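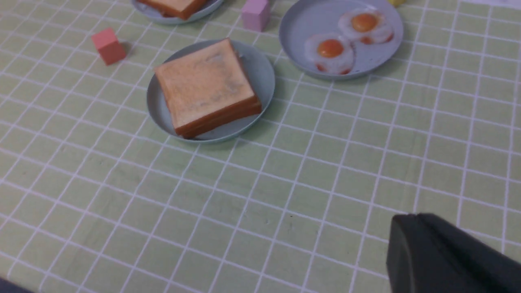
Issue 45, page 310

How to run a breakfast table demonstration at an open day

These notes come from the October open day at Kitthorpe, where the Helberg arm was shown to visitors in the main workshop. They should suit any small arm with a gripper and a camera at the wrist.

Setting the table

Cover the whole top with a cloth and pull it flat. A checked cloth in a pale colour works well, as visitors can judge how far the gripper has moved by watching the squares. Tape it underneath at the corners.

Use toy food. Toast and fried eggs are easy to recognise from the back of a crowd. Put a slice of toast on a plate of its own and the eggs together on another. Keep the plates towards the far side and leave the near part of the cloth clear for the gripper to come down over. A couple of plain blocks between and beside the plates give you something else to ask for when people have seen the toast moved a few times.

The toast does not have to sit in the middle of the plate. At Kitthorpe we let children place it, and then ran the arm from wherever it had been left.

Before the doors open

1. Switch on the arm and send it to its start position.
2. Set the speed to 300 on the Lema panel. Our usual workshop setting is too quick for visitors to follow.
3. Check that the wrist camera is showing on the large screen.
4. Run one full pick and place with each piece of food.
5. Test the stop button, then reset.

Running the demonstration

Say what the arm is going to do before it starts. Stand on the side away from the screen. Start with the toast, which has flat sides to grip, and leave the eggs for later. If a piece is dropped, stop the arm, put the piece back by hand and begin that move again.

Keep visitors behind the barrier while the arm is powered. Anyone who wants to move the food can do so between runs, with the arm stopped and a member of staff at the panel.

Packing up

Park the arm before you clear the plates. Fold the cloth with the tape off. The toy food goes back in the box marked Pistumham, ready for the next visit.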